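Private music studio

A private music studio, in the sense used by music teachers, is a small business in which one or more instructors give lessons for a fee. The term covers a single teacher working from a spare room as well as a storefront school with a front desk and a dozen instructors. It does not normally include music departments in public schools or colleges, and it is separate from a recording studio, although a few businesses offer both services.

Types of studio

The most common type is the home studio. The teacher uses a room in his or her own house, sees one student at a time, and handles scheduling and billing alone. Startup costs are low, especially for a teacher who already owns a suitable instrument. Local zoning rules may limit the number of visits per day, the hours of teaching, or the use of signs.

A traveling studio has no fixed location. The teacher drives to students' homes and usually charges more per lesson to cover time on the road. Piano, violin, guitar, and voice are the instruments most often taught this way. Drum teachers seldom travel unless the student owns a kit.

A commercial studio rents space in a shopping strip, office building, or church annex. It may employ teachers directly or rent rooms to them by the hour. Rent is usually the largest fixed expense, followed by payroll and insurance. Some commercial studios also sell method books, strings, reeds, and other small supplies, and a few rent out student instruments.

Online studios teach by video call. Many teachers who work mainly in person keep a few online students, often former local students who have moved away.

Lesson formats

The standard private lesson lasts 30 minutes for beginners and 45 or 60 minutes for older or more advanced students. Weekly lessons are the norm. Group classes are used for early childhood music, beginning guitar, ukulele, and adult piano, and they bring in more income per teaching hour than private lessons do. Against this, groups are harder to schedule, and a class can fall below a workable size if two or three students leave together.

Many studios hold one or two recitals a year. These may be free to families or covered by a recital fee added to the bill. Other common extras are summer camps, theory classes, and preparation for graded exams or auditions.

Tuition and billing

Studios charge by the lesson, by the month, or by the term. Payment by the lesson is simple but leaves the teacher without income when a student cancels. For this reason most established studios move to flat monthly tuition, in which the family pays the same amount each month regardless of how many lesson days fall in it. Term billing is more common in schools that follow an academic calendar.

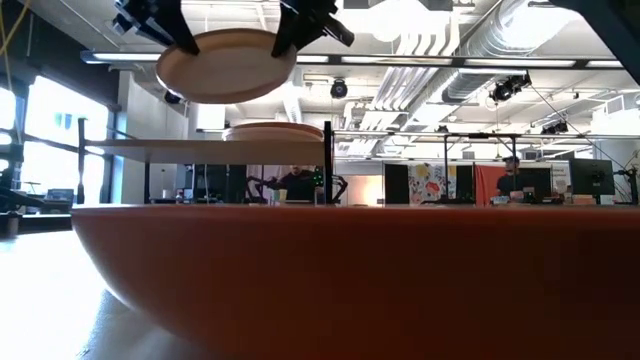
Does a studio have to make up every lesson a student misses? The studio sets its own policy, and most written policies promise a makeup only when the teacher cancels, or when the student gives a set amount of notice, usually 24 hours.

Makeup lessons are a frequent source of disputes between studios and families. Some owners set aside one week per term for makeups -- students who missed a lesson may book a slot in that week, and unused slots expire. Others offer a swap list, which lets families trade times among themselves. A third approach is to give no makeups at all and to set tuition slightly lower.

Staffing

A studio that grows beyond its founder must decide whether its teachers are employees or independent contractors. The distinction depends on state and federal rules and is generally based on how much control the owner has over hours, rates, materials, and methods. Misclassification can lead to back taxes and penalties. Teachers treated as contractors are usually free to set their own policies and to teach elsewhere.

Turnover is a persistent problem. Many instructors are working performers or graduate students who leave after a year or two, and students often leave with them. Some studios use agreements that bar a departing teacher from recruiting current students, but the enforceability of such agreements differs from state to state.

Premises and equipment

Sound control is the main building concern. Interior walls in older retail units are often thin, and owners commonly add a second layer of drywall, door seals, and rugs. Drum and brass rooms are placed away from voice and piano rooms where the layout allows. A waiting area is considered useful when most of the students are children.

Pianos need regular tuning, normally two times a year or more in heavy use, and are affected by changes in humidity. Digital pianos avoid this cost and are common in group classrooms.

Example

The Westlow Music Rooms in Cullusby began as a home piano studio and later moved into a former shoe store on Dallach Street. The unit was divided into teaching rooms and a small recital space with 73 seats. The business changed from per-lesson payment to monthly tuition in its second year at the new address, and it added group guitar classes each October. Its teachers are employees -- the owners had earlier rented rooms to contractors.

See also

Music education; Method book; Recital; Self-employment

Comments (3)

pedalpoint73: Good overview. I would add something on sibling discounts. We dropped ours and lost one family, that was all.

Chien Strings: The part about drum teachers is right. I tried bringing practice pads to houses for a while and gave it up.

reedcase: Is the swap list really common? I have taught clarinet for 30 years and never met a studio that used one. 15 Sep 2023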